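PRULSTEAD ANIMAL SERVICES
FOR IMMEDIATE RELEASE

Free Dog Microchips All August in Prulstead and Prutwood, and Please Update Your Phone Number

12 shares | 3 comments

PRULSTEAD - Hi, folks. Digby Tautahi here, from Prulstead Animal Services. I write most of these releases myself and I've been asked more than once to make them sound more official, so consider this my best effort.

The short version: all through August we're putting microchips in dogs at no charge, for anyone who lives in Prulstead or over the line in Prutwood. You don't need an appointment. You do need a leash and your dog (we've had people show up without one or the other). We're also switching our lost-and-found records to a new system called Randus, and if your dog already has a chip I have a favor to ask you further down, so please keep reading.

Last year my officers took 452 calls about loose dogs. Most of those dogs weren't mean and weren't in any trouble. They'd gone under a fence, or somebody's cousin left the gate open, or the fireworks started early. A dog with a tag or a good chip usually rides home in our truck before supper. A dog with neither one goes to the kennel, and then we're calling around and taping up flyers and hoping the right person sees one.
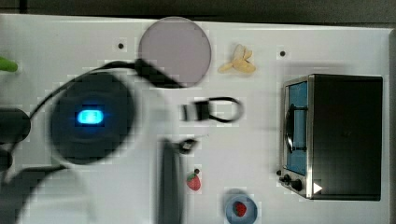

Blue light on the wrist of the arm, over the white table.

I want to tell you about one of those calls, with the family's okay. A brown hound mix came in during a thunderstorm last spring, soaked through and scared of the mop. No collar. She had a chip, which got us all excited, and the phone number on it rang and rang. It belonged to an apartment her people had moved out of years before. She stayed with us nine nights. They lived less than a mile away the whole time, and they'd been driving the back roads every evening calling her name. They finally saw her picture in the window of the feed store. I still think about how easy that one should have been!

So that's my favor. If your dog has a chip, look up the number and make sure it goes to a phone you still answer. Any shelter or vet can read the chip for you. We'll do it at the front counter while you wait, and we'll help you fix the record right there if it's out of date. Bring a photo ID and, if you can find it, the paper that came with the chip. If you lost the paper years ago, come anyway.
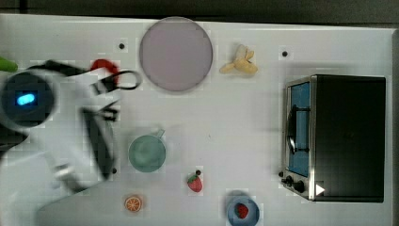
Where and when to come

The main clinic is at our building in Prulstead, in the side room off the parking lot. Doors open at 9 a.m. and we'll keep going until 2 p.m. every Saturday-type morning our vet techs can give us, and the running list of dates is taped to the front door and read out on our phone line. Call before you load up the car. The phone line gets changed first if anything moves.

We'll also be at Stevens Park in Prutwood for two evening clinics, starting at 5:30 p.m. Park on the ball field side. The gravel lot by the creek floods if it so much as sprinkles, and last summer we had to push a minivan out of there with a very upset Great Dane in the back.

Some things to know before you come:

- Dogs have to be on a leash. A plain six-foot leash is best. Those long retractable ones get wrapped around everybody's legs in line.
- Puppies need to be at least eight weeks old.
- If your dog doesn't do well around other dogs, stay in the car and call the desk. We'll come out to you. I mean it, we do this all the time and it's no bother.
- Cats aren't part of this one. I know. We're trying to set up a cat month for the winter.
- Cash isn't needed for the chip. If you want a license or a rabies shot at the same visit, those have their regular fees.

The chip itself goes in with a needle between the shoulder blades and takes a few seconds. Some dogs yelp. Mine didn't even look up from the cookie.

What's changing with Randus

Up until now we've kept found-dog reports in a binder, plus a spreadsheet, plus whatever was written on the whiteboard. Randus puts all of that in one place, and the Prutwood office will be looking at the same list we are. That matters a lot to me. Dogs don't know where the town line is, and for years a dog could be sitting in the Prutwood kennel while the owner was at our counter in tears.

If you find a dog, you can still call us the same way you always have. If you lose one, same thing. You don't have to sign up for anything or learn any new website. The change is on our end, and I'm told it'll be up and running by the end of the month - I'll believe it when I see it, but the test runs have gone fine so far. 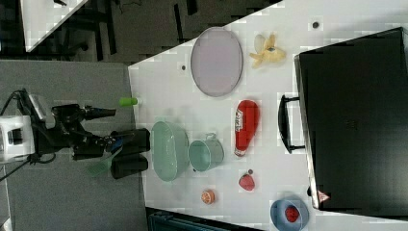 Mint-green bowl at the edge of the table.

About licenses, while I have you

We had 1,691 licensed dogs in Prulstead the year before last, and 1,703 last year. I'd love to tell you that's a big jump. It's a dozen dogs. I'm happy to have every one of them, but I drive around this town all day and I can tell you there are plenty more out there barking at my truck.

A license gets your dog a tag with our number on it, and a tag is still the fastest way home. Your neighbor can read a tag. Your neighbor can't read a chip. Please do both if you can manage it, and if the fee is a problem, talk to us at the desk and we'll work something out quietly.

We picked up 27 dogs last August with no tag, no chip and no collar. Most did get home in the end and a few got new homes, including one who now sleeps on my couch and thinks he pays the mortgage. I'd be thrilled to have a boring August this year.

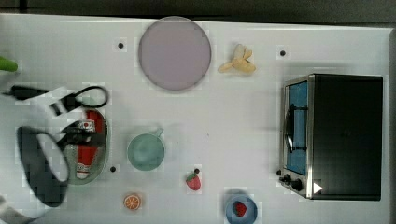
Lavender-gray plate, with a toy banana to the right.

If you see a loose dog

Please don't chase it. Chasing a scared dog sends it into the road nearly every time. Note the street, which way it was headed and what it looked like, and call us. If it comes right up to you and seems friendly, you can put it in a fenced yard with some water until we get there. If it's growling or backing away stiff-legged, go inside and let us handle it. Kids should go get a grown-up and leave the dog alone, even if they think they know whose it is.

After hours, the phone rolls over to the officer on call. That's me more often than I'd like, so if I sound half asleep, I probably am. Call anyway!

Reporters who want to come by the first clinic are welcome, and so are cameras, as long as you stay back from the table where the dogs are getting their chips. Ask for me at the front desk.

###

Contact: Digby Tautahi, Prulstead Animal Services | © Prulstead Animal Services. All rights reserved. | Back to top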